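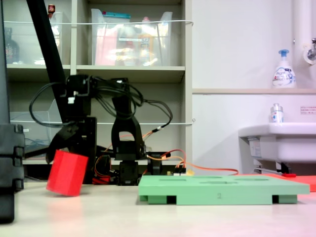

Most of the data was garbage, according to Nele Pfeiffer, and the trouble was that it looked wonderful. Every recording showed an arm going to a thing, picking the thing up and putting it down where the thing belonged. There were 2,679 of them. Anyone would have been proud.

What the recordings left out was failure, and a robot at the Lamow workshop in Escobedo fails all day long. It closes on air. It arrives a finger's width to the left of where it ought to be and proceeds with full confidence. The old control model, Dredico, had been raised entirely on success, like certain children, and when something slipped it had no idea what to do next. Usually it carried nothing across the table and set it down with great care.

Ikix, the method that replaced it, starts from the other end. The team threw out the bulk of the polished demonstrations and kept 243. To those they added short recordings of a person steering the arm out of trouble, each one starting at the moment things went wrong and ending as soon as the arm was back somewhere sensible. They call these clips "rescues." Most last a few seconds, and they are dull to watch in the way that parallel parking is dull to watch.

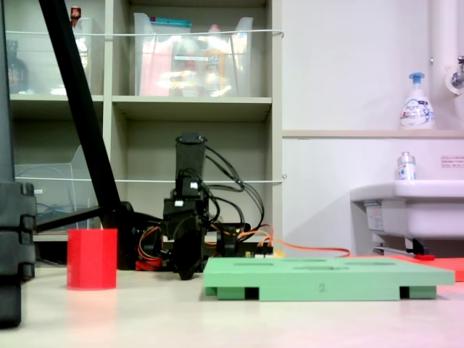

A learning system will take its hints wherever it finds them, and a good deal of robotics consists of discovering where it found them. Dredico had been trained in front of a plain gray curtain. When the curtain came down for cleaning, its performance came down too, and the group spent a week tuning the motors before someone thought to hang the curtain back up. Ikix gets no curtain. It has to make sense of a red cup with a shelf of plastic bins behind it and a bottle of Bioré foaming soap on the ledge by the sink, and to work out that the soap has no bearing on the matter. The rescues help here as well. Since the arm begins each one in a bad spot, the only useful thing in view is the distance between the gripper and what it should be holding, and the model learns to look there first.

The numbers are decent, and the paper is careful with them. Over 2,000 trials, split between cups, blocks and trays, Ikix recovered from a missed grasp far more often than Dredico did. It was also slower. When it is unsure, it backs away, waits and tries again, up to 3 times, then stops. Dredico never stopped. In the early drafts this was listed under "advantages."

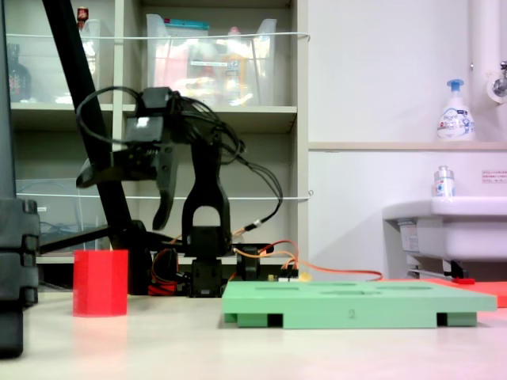

*The arm with the red cup and the green tray.*

There is a long section on what counts as a rescue, and it reads like the minutes of a family argument. If a block tips over and the person steering nudges it upright, is that a rescue or a new task? What if the block tips because the person steering was reaching for coffee? The group settled on a rule: if the arm could have ended up there by itself, the clip stays. The coffee clips went in. Removing them made the model slightly worse, a finding that appears in a footnote and deserves better.

Deciding when the arm is in trouble in the first place is harder. Ikix runs several copies of its own prediction and compares them. When they agree, it carries on. When they scatter, it assumes the worst and switches to what it learned from the rescues. This works well for slips and near misses. It works badly when all the copies are wrong in the same direction, a condition also known in meetings. 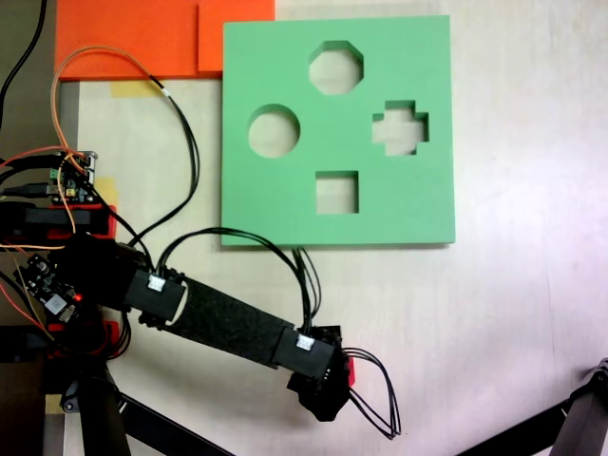
So it has learned to hesitate, wrote one reader of the October preprint, and I'm supposed to buy one?

It's a fair complaint. A machine that pauses over a cup is a hard thing to put in a brochure, and anyone timing it against a human hand will have a short afternoon. The shapes are harder still. A square hole forgives very little, and a cross forgives less, because a piece that is turned a few degrees will sit on the rim looking nearly right. The published trials leave shape sorting out. The authors say only that it is under study, and that the number of rescues needed per shape is higher than they had hoped.

They have started recording again anyway, beginning with the mistakes.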